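A morning at Clodeck, looking after the grippers

I'd been pestering Zuzana Urban for months to let me come and see how they look after the hand-held grippers at Clodeck, and in October she finally gave in and told me to be there at 10 with sensible shoes on. I caught the early bus from Skirkov, ate my sandwich far too soon and still managed to arrive before the door was unlocked.

Clodeck is smaller than I'd imagined. You go up a flight of stairs above the Doležal joinery shop (lovely smell, terrible noise) and there's one long room with a workbench down the window side and racks opposite. They keep 30 of the grippers going there, and each has its own hook and its own little card on a string. People take them out in the morning, use them to pick up and fold ordinary household things, and bring them back with the day's recordings and, quite often, a bit of fluff in the works.

The fluff is Vlasta Kováčik's department. She has the end of the bench with the good lamp, and she let me sit next to her and ask silly questions for most of the morning, which was very kind of her!

The cleaning

Every gripper that comes back gets the same going over. Vlasta opens and closes the jaws a few times with her eyes shut, just feeling for grit. Then out comes a soft toothbrush, and she works along the ribs of the grip pads, always towards the tip. Fleece is the worst, she says, and towels come a close second. After the brush it's a wipe with a barely damp cloth and back on the hook to dry with the jaws open.

I had a go at one and was told, very politely, that I was scrubbing. You're meant to flick.

The pads

The pads are what wear out. New ones have crisp ridges you can feel with a fingernail, and the old ones in Vlasta's jam jar had gone smooth and a bit shiny, usually more on one side than the other. She changes them after around 70 hours of use, or sooner if thin cloth starts to slide. They come from Movberg, in pairs, and they must go on in pairs too. Mixing an old one and a new one makes the cloth creep sideways as you lift, and she showed me with a hankie. It really does!

Pressing a new pad on looks like nothing, but the ribs have to line up across the gap. Vlasta squeezes the jaws on a strip of paper, holds it up to the lamp and looks at the marks. If the two sets of lines don't agree, off it comes again. The first one I did came off twice.

The pivots

After the pads she checks the pivot screws, the small silver ones on the black body. Too tight and your hand aches by lunchtime, too slack and the jaws chatter. She turns each one a tiny bit at a time and tries the handle in between. Number 2799 was on the bench while I was there, a real old grumbler apparently, and it took her three tries before she was happy with it.

Trying it on cloth

The last check is a proper pinch on something soft with a hem. What you want is the edge held evenly from both sides, with neither pad doing all the work, and a bed is a good place for it because you can come in low along the blanket. Folded cloth is harder than a single layer, so a piece with a dark lining and a green outside makes a decent test: you can see straight away if only the top layer has been caught. 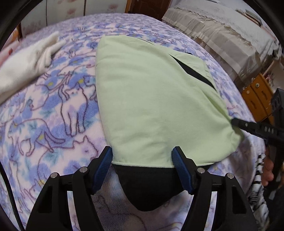
Lunch, and getting there

We ate downstairs with the joiners, who do an excellent bean soup and wouldn't take any money for it. Zuzana says visitors are welcome if they ring first, though mornings are best, as the bench gets busy once everybody starts coming back in the afternoon. The bus stops right opposite the yard. Take a jumper, that upstairs room is draughty, and if Vlasta offers you the toothbrush, remember to flick.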